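The **Sturnholm Bench Code** is a voluntary code of practice for laboratories and small workshops that run tabletop robot arms without fixed guarding. It covers the layout of the work surface, the routing of cables and air lines, operator conduct and record keeping. The code is used mainly in teleoperation and manipulation research, where a person is often within reach of the arms while they are powered.

The current edition is dated 2022-07-24. It replaced a shorter set of house rules written at the Ullel laboratory and later shared with its partner site at Arain.

## Background

The Ullel rules were a single sheet posted beside each bench. They dealt almost entirely with emergency stops and said little about what could be placed on the table. After the two sites began exchanging recorded sessions, staff found that benches set up under the same sheet differed a good deal. Bins were placed at different distances from the arms, and hoses were tied down at one site and left free at the other.

A draft code was circulated in December and drew 186 written comments. Most concerned cable slack, which remains the longest section of the document.

## Scope

The code applies to fixed-base arms mounted at or near the edge of a table, used singly or in pairs, and fitted with electric or pneumatic grippers. It does not apply to mobile platforms, to arms inside a locked enclosure, or to production cells, which are expected to meet the relevant industrial safety standards. Users are reminded that the code is no substitute for a risk assessment of their own equipment.

## Provisions

The text contains 194 numbered clauses in 13 parts. The parts most often cited are described in this section.

### Work surface

The surface should be flat, light in colour and free of gloss. Where it is made up of more than one panel, the joint must be level and the panels fixed so they cannot drift apart under load. Target objects and containers are placed inside the shared reach of the arms. Anything not used in the task is kept outside the working envelope, and open drinks are not permitted on the same surface as powered equipment.

### Paired arms

Where two arms share a table, each must have a defined home pose. Grippers are not to be parked pointing at one another with less than a hand's width between them. Speed limits are set for the pair as a whole – the slower arm's limit applies to both whenever their envelopes overlap.
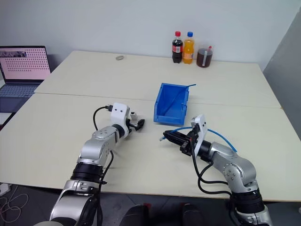

*Two-arm bench with a blue parts bin between the grippers. Cables and a thin blue hose follow the arms.*

### Cables and air lines

Each line must have enough slack to allow full travel of every joint, but no loop may hang low enough to catch on a container or a fingertip. Connectors at the gripper are strain-relieved. Pneumatic hose is to be kept clear of pinch points at the elbow and wrist, and any unused end must be capped or isolated at the valve. Floor cabling is coiled and secured away from the operator's standing position.

### Operator position

The operator's display should be visible without turning away from the arms. Laptops may be used if they stand outside the reach of both arms, including reach with a tool fitted. A second person is required for the first run of any new task.

### Records

A bench sheet is completed before each session, listing the gripper type, the containers in use and any departure from the code. Departures are allowed if they are written down and initialled. Sheets are kept for 2 years.

## Adoption

Ullel and Arain apply the full code. The Releseck training workshop uses an abridged version that leaves out the parts on data recording and adds a section on supervising students.

## Criticism

Some users have argued that the rule on drinks and personal items is widely ignored and should be replaced by a marked exclusion line on the table. Others consider the cable section too detailed for small electric arms, which may carry only one or two lines. The requirement for a second person has been called impractical for labs with few staff.

## See also

- Collaborative workspace
- Emergency stop
- Teleoperation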